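작업실 > 노트 > 벽면 걸이 작업

벽면 걸이 묶음, 2차 기록 (2024년 4월)
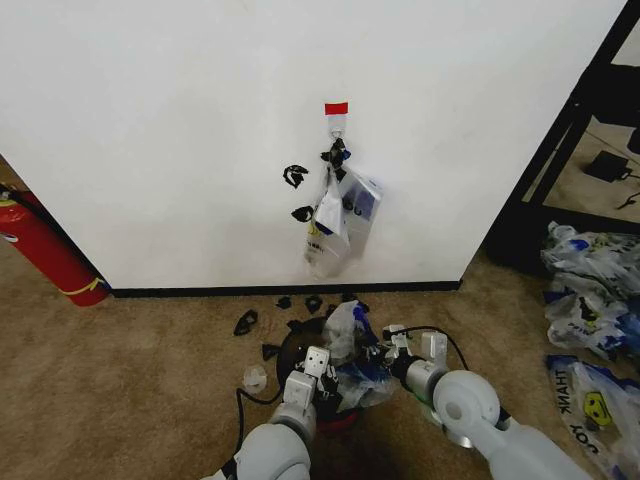
흰 벽면의 걸이와 묶음. 빨간 테이프 표시 바로 밑에 걸이가 있음.

쓴 사람: Zoila Paucar. 한국어가 아직 서투르니까 이상한 문장이 있으면 옆에 고쳐 써 주십시오. 지난번에 Ulises가 많이 고쳐 주어서 공부가 되었습니다.

먼저 이 작업의 목적을 다시 적습니다. Melside 전시에서 우리가 맡은 부분은 포장 쓰레기를 벽에 거는 작은 설치입니다. 새 재료를 사지 않고, 작업실에서 나온 것만 씁니다. 상자, 병, 봉지, 찢어진 검은 플라스틱 같은 것입니다. Kenum 쪽 담당자는 벽에 구멍을 내면 안 된다고 메일로 말했습니다. 그래서 못이나 나사는 쓸 수 없고, 붙이는 걸이를 씁니다.

걸이에 대하여. 작은 흰색 걸이이고 금속 고리가 달려 있습니다. 벽도 흰색이어서 멀리 서면 걸이가 잘 보이지 않습니다. 이 점은 마음에 듭니다. 빨간 테이프는 위치 표시입니다. 작품의 일부가 아닙니다. Honeylyn은 빨간색이 예쁘니까 남기자고 합니다. 저는 아직 결정하지 못했습니다. 테이프를 남기면 보는 사람의 눈이 제일 먼저 그쪽으로 갈 것 같습니다. 다음 회의까지 떼지 말아 주십시오.

무게. 걸이 두 개를 다른 판에서 먼저 시험했습니다. 병에 물을 넣어서 무게를 만들었습니다. 1000 그램은 저녁에 걸었는데 다음 날 아침에 바닥에 있었습니다. 언제 떨어졌는지는 모릅니다. 100 그램은 20일 동안 그대로 있었습니다. 지금 묶음의 무게는 재지 않았습니다. 작업실 저울의 건전지가 없었습니다. 손으로 들면 가볍다고 느끼지만, 이것은 기록이라고 할 수 없습니다. 저울을 고치면 여기에 숫자를 씁니다.

묶음의 순서. 처음에는 상자를 제일 위에 놓았습니다. 그러면 상자의 모서리가 걸이를 옆으로 밀어서 불안했습니다. 그래서 검은 조각을 위에서 모으고, 반투명한 흰 봉지를 그 밑으로 늘어뜨렸습니다. 병은 제일 낮은 곳입니다. 흰색과 보라색 상자는 오른쪽으로 기울었습니다. 똑바로 세우려고 여러 번 해 보았지만 손을 놓으면 다시 기울어집니다. Orlando는 기울어진 것이 더 좋다고 했습니다. 기울어져 있으면 상자의 그림자가 벽에 옅게 생깁니다. 저도 보다가 생각이 바뀌었습니다. 그냥 두겠습니다.

검은 조각 사이에 파란색이 아주 조금 있습니다. 일부러 넣은 것이 아니고, 무엇에서 왔는지 모릅니다. 빼려면 묶음을 다 풀어야 하므로 이번에는 그대로 둡니다.

벽에 직접 붙인 조각. 묶음의 왼쪽에 검은 조각 두 개를 붙였습니다. 위의 것은 발톱 같은 모양이고, 아래의 것은 더 작습니다. 묶음에서 조각이 날아 나오는 느낌을 원했습니다. 그런데 두 개만 있으니까 날아가는 느낌보다 떨어진 느낌이 강합니다. 세 번째 조각을 더 왼쪽에 붙이면 어떨지 종이에 그려 보았습니다. 그림은 파란 파일 안에 있습니다. Juniper의 의견은 반대입니다. 조각이 많아지면 벌레처럼 보인다고 합니다. 그 말을 들은 다음부터 저한테도 조금 벌레처럼 보여서 곤란합니다.

조각을 붙이는 방법은 양면테이프입니다. 조각이 얇고 가장자리가 찢어져 있어서 테이프를 작게 잘라야 합니다. 크게 자르면 옆으로 나와서 보기에 좋지 않습니다. 가위보다 칼이 편했습니다. 칼판은 쓴 다음에 꼭 서랍에 넣어 주십시오.

바닥과 주변 정리에 대하여.

소화기가 지금 카펫 위에 누워 있습니다. 이것은 안 됩니다. 소화기는 세워서 제자리에 두어야 합니다. 이 노트를 다 쓰면 제가 바로 옮기겠습니다. 다음에도 벽 앞에서 일할 때 소화기를 옮겼으면, 끝난 다음에 다시 세워 주십시오.

오른쪽 검은 선반 밑에 비닐봉지가 쌓여 있습니다. 파란 글씨나 무늬가 인쇄된 흰 봉지입니다. 이것은 쓰레기가 아니고 재료이니까 버리지 마십시오. 그러나 바닥에 이렇게 쌓으면 청소하는 분이 버릴 수 있습니다. 상자에 넣고 '재료'라고 크게 쓰는 것이 좋겠습니다. 누가 큰 상자를 가지고 있으면 알려 주십시오.

선반 뒤의 바닥에 검은 전원 어댑터가 하나 있습니다. 어느 기계의 것인지 저는 모릅니다. Ruggiero 조명의 어댑터일 수도 있으니까 주인을 찾을 때까지 버리지 않습니다. 선은 발에 걸리지 않게 선반 쪽으로 모아 주면 고맙겠습니다.

다음에 할 일

- 저울 건전지를 사고 묶음의 무게를 재기 (Zoila)
- 같은 걸이를 더 주문하기. 색은 흰색만 (Orlando)
- 봉지를 넣을 상자 찾기 (Ulises)
- 병의 라벨을 떼는 것과 그대로 두는 것 비교하기. 라벨에 작은 글자가 있어서 가까이에서는 읽고 싶어집니다 (Honeylyn, Zoila)
- 세 번째 조각은 회의에서 정하기
- Kenum에 벽의 재질을 다시 물어보기. 우리 벽에서 괜찮아도 그쪽 벽에서 괜찮다고 말할 수 없습니다 (Juniper)

설치는 5월입니다. 옮기는 방법을 아직 생각하지 않았습니다. 묶음을 풀지 않고 그대로 운반하고 싶은데, 검은 조각이 눌리면 모양이 바뀔 것 같습니다. 큰 통 안에 막대를 놓고 거기에 매달아서 옮기는 방법을 Ulises가 말했습니다. 통의 크기를 알기 위해 묶음의 길이를 재야 합니다. 줄자는 지금 Orlando가 가지고 있습니다.

추가. 위에 '늘어뜨렸습니다'라고 쓴 곳은 사전을 보고 썼습니다. '내려뜨렸습니다'와 어떻게 다른지 아는 분은 여기에 적어 주십시오.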